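Ticket: Bimanual planner rejects start state, reports arm-to-arm collision
Component: planning / collision checking
Status: Reopened
Priority: Medium
Reporter: Radoslava Dvořáček, Bednárik
Vendor queue: Zendness Support

Description

Since the March update to Midow, the planner refuses to plan out of any pose where the two grippers are close together. It returns START_STATE_IN_COLLISION and names left_gripper and right_gripper as the pair. The grippers are not touching. I can slide a sheet of paper between the jaws at the reported pose.

This breaks every two-arm pick we have. Single-arm motions plan fine.

Steps to reproduce
1. Load the two-arm cell config.
2. Jog both arms to the stored pose "meet_low".
3. Request any plan, even a 20 mm straight lift of the right arm.
4. Planner rejects it before searching.

Expected: a plan.
Got: rejection, every time.

Comment, Zendness Support, 9:12

Thanks for the report. This is usually caused by joint encoder drift. Please re-home both arms and run the calibration wizard, then try again.

Comment, R. Dvořáček, 10:50

Re-homed both arms, ran the wizard. Same result. I didn't expect otherwise. If the encoders had drifted, I would see it in the single-arm picks too, and those land where they should. Joint values before and after homing are in the log bundle. They match to the last digit the software shows.

Comment, Zendness Support, 11:35

Could you try raising the collision tolerance? Some customers have found this resolves the problem.

Comment, R. Dvořáček, 13:20

I tried it on a copy of the config. It does make the error go away. It also lets the planner push the jaws into each other in simulation, so I'm not calling that resolved and I'm not running it on hardware. I would also like to know what those customers are doing with their grippers now.

Instead I dumped the collision scene at the rejected pose. The gripper mesh has 3,579 triangles before padding. The padding is where it gets interesting. Before the update the scene file had 4 mm on the gripper links. The dump from the running planner says 40 mm. Our YAML still says 4.

So either the loader is reading a different file, or something is rewriting the value after load. Please don't send me back to the calibration wizard for this.

Comment, Zendness Support, 14:05

Padding values are read directly from the user config. We are not aware of any step that changes them. Is it possible that a second config is present on the machine?

Comment, R. Dvořáček, 15:48

Checked. One config, one machine. I renamed the file and the planner failed to start, so it is reading that one. I put it back, changed the padding to a silly number, and the planner picked up ten times the silly number. That rules out a stale cache too.

My guess is a unit conversion. The release notes mention that padding "now accepts centimeters or millimeters." We never set a unit field because there wasn't one. If the new default is centimeters, our 4 becomes 40 mm and everything else follows. The notes say existing configs are unaffected. I'd like to see the test for that.

Comment, Zendness Support, 16:30

Engineering confirms the default unit changed. As a workaround, please add padding_unit: mm under each gripper link. We are closing this ticket as a configuration issue.

Comment, R. Dvořáček, 17:15

Reopening. A default that changes under an existing file is a regression, whatever the release notes call it.

The workaround does get past the start state check. I added the unit to both gripper links, restarted, and the padding in the dump reads 4 mm again. From "meet_low" the planner now searches and returns a path for the lift.
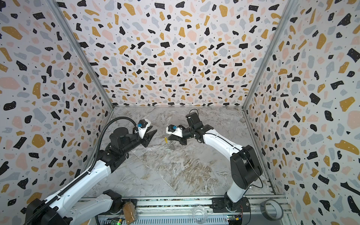

I'm still not convinced the rest of the scene is right. Only the gripper links have the explicit unit. The wrist and forearm links inherit padding from the group, and the dump doesn't print inherited values at all. If those are also ten times too big, they won't trip the checker at this pose, but they will quietly rule out good paths elsewhere and we'll blame the search. Planning time on the Brilard test set is still over what it was before the update, which fits, though it doesn't prove anything.

Three things I need before this closes:
- Print inherited padding in the scene dump, with the unit.
- Make a missing unit either mean millimeters, as it used to, or stop the load with an error.
- Correct the line in the release notes.

Comment, Zendness Support, 17:40

Passed to engineering. We can confirm that inherited padding goes through the same conversion. Leaving the ticket open.

Comment, R. Dvořáček, 17:52

Then the forearms are wrong too. I'm setting the unit at group level on our side and rerunning the full test set overnight. Logs will be attached here in the morning.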